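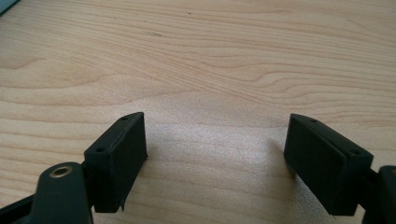
Table Questions, Answered

Hi! I'm Halyna, and I refinish wooden tables in a very drafty workshop behind my house in Cusness. I get the same handful of emails over and over, so I've put my answers in one place. If yours isn't covered, write to me and I'll add it the next time I sit down to do this (last updated 27 June 2025).

What kind of finish should I use on a pale wood tabletop?

My favorite for a table people eat at is a clear water-based topcoat in satin. Oil-based finishes are lovely, but they go amber, and if you fell for the table because it was blond you may be a bit heartbroken by next year. I like three thin coats with a light sanding between them. If you want that rubbed, close-to-the-wood feel, go with a hardwax oil and accept that you'll be freshening it up now and then.

Can I put a hot pan straight on it?

Please don't! I know the can says heat resistant. Mugs are usually fine, plates are fine, but a skillet off the burner needs a trivet. I keep a stack of cork ones in the middle of my own table and my family still manages to miss them.

Someone did it anyway and now there's a white ring. Is it ruined?

Almost never. A white mark usually means moisture got caught in the finish, and the wood underneath is okay. Give it a couple of days first, as some rings fade by themselves. If it's still there, lay a clean cotton cloth over the spot and pass a warm (not hot, no steam) iron over it for a few seconds at a time, lifting the cloth to check. A dark ring is another story – that one has gone down into the wood, and you're looking at sanding and probably oxalic acid. Read the safety directions before you open that stuff.

What do you clean yours with?

A soft cloth, warm water and one drop of dish soap, wrung out until it barely feels damp. Then a dry cloth, going with the grain. That's the whole routine. I stay away from spray polishes with silicone in them, which make refinishing a nightmare later on. My friend Odair had a sideboard that had been polished that way for years and the new varnish kept pulling away into little craters. We did it three times.

The grain on my top is really wavy. Is that a flaw?

No, and I'm a little jealous! Those long stretched-out curves, like the lines on a hiking map, come from how the board was cut across the growth rings. Tiny dark specks are normal too. They can be pin knots or bits of mineral, and I leave them alone. Please don't try to dig them out with a pin (I've had that email).

Why does mine look shiny in one spot?

Usually it's just the light. Even a satin finish throws back a whitish sheen from a window or a ceiling lamp, and the grain looks washed out right there. Crouch down and look across the top from the other side. If the shine moves when you move, you're fine. If it stays put, that patch may have been rubbed smooth by elbows or a laptop, and a gentle going-over with a gray abrasive pad will often even it out. Try it under the edge first.

How much do you charge for a refinish?

A four-seat dining top, stripped, sanded and finished, is $418. The big extending ones start at $769 because of the leaves. Pickup within 27 miles is included, and after that we'll have to talk. Setareh does my scheduling now, so you'll probably hear from her first.

How long will I be without a table?

Plan on 5 working days once it's in the shop. It'll be dry enough to come home by then, but go easy on it for a few weeks – no tablecloths, no rubber-footed appliances, nothing heavy left sitting in one place.

Do you take time off?

Yes, I close for most of August. It's too hot in there to varnish anything, and I'd like to see my sister.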